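How to set up a home yoga practice from a written sequence

Posted by Azlan Khoo, 23 October 2023

This page covers the conversion of a class sequence into a written sheet that can be followed at home without a teacher present. It assumes at least one term of classes in any hatha-based style and a mat.

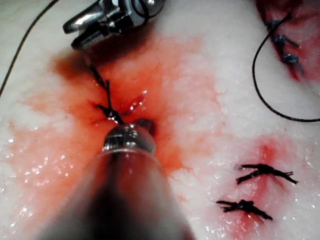 The sheet is a single side of A4. If the sequence runs over, it is too long for the time allowed. The standard session used at the Tristport studio is 45 minutes, and the layout below is built on that length. Shorter sessions are dealt with at the end.

Step 1. Divide the time

Write the blocks down the left margin in this order:

Settling and breath: 5 minutes
Joint movements and warm-up: 6 minutes
Standing postures: 12 minutes
Floor postures: 12 minutes
Rest (savasana): 10 minutes

Do not take time from the rest block to extend the standing block. If a posture is to be added, another of the same type must come out.

Step 2. Select the postures

Take four standing postures and four floor postures. Allow three minutes for each, including the time taken to get into position, both sides where there are two, and a pause afterwards. A workable first set is:

Standing: mountain (tadasana), triangle (trikonasana), warrior two (virabhadrasana II), wide-legged forward bend (prasarita padottanasana).

Floor: cobra (bhujangasana), child's pose (balasana), seated forward bend (paschimottanasana), lying twist (supta matsyendrasana).

Cobra goes before child's pose. Headstand, shoulderstand and full backbends are left out of a home sheet until a teacher has checked them in person. Anyone who is pregnant, has high blood pressure or is recovering from an injury should take the list to a teacher or doctor first.

Step 3. Write the holds in breaths

Minutes are used for the blocks, breaths for the postures. Count one inhalation and one exhalation as one breath. Five breaths per side is enough for the standing postures. Seated forward bend can be held for longer, provided the breath stays even through the nose.

If the breath becomes short or is being held, come out of the posture and go to the next line. Write the number of breaths completed, not the number intended.

Step 4. Add one instruction per posture

Each line has room for one instruction and no more. Use the one most often needed. For triangle this might be "back heel heavy"; for cobra, "elbows in". Descriptions copied from books tend to be too long to read from the floor. Use letters large enough to be read from standing height with the sheet at the front of the mat.

Step 5. Set the timer

Set one bell for the end of each block, with a quiet tone. A phone will do if notifications are switched off. Bells for single postures are not recommended, as they encourage rushing.

Step 6. Keep the sheet unchanged

Use the same sheet for 22 sessions before altering it. At four sessions a week this is between five and six weeks. Mark each session on the back with the date and one or two words - "stiff", "left hip", "slept badly" - and nothing further. Changes are then made from the marks and not from memory.

Shorter sessions

For a session of half the length, keep settling at 5 minutes and rest at 5, drop two standing and two floor postures, and use what is left for the warm-up. Mountain and child's pose stay in.

Blank sheets are kept on the shelf by the door at Tristport. A version with the Sanskrit names in Devanagari can be requested at the desk.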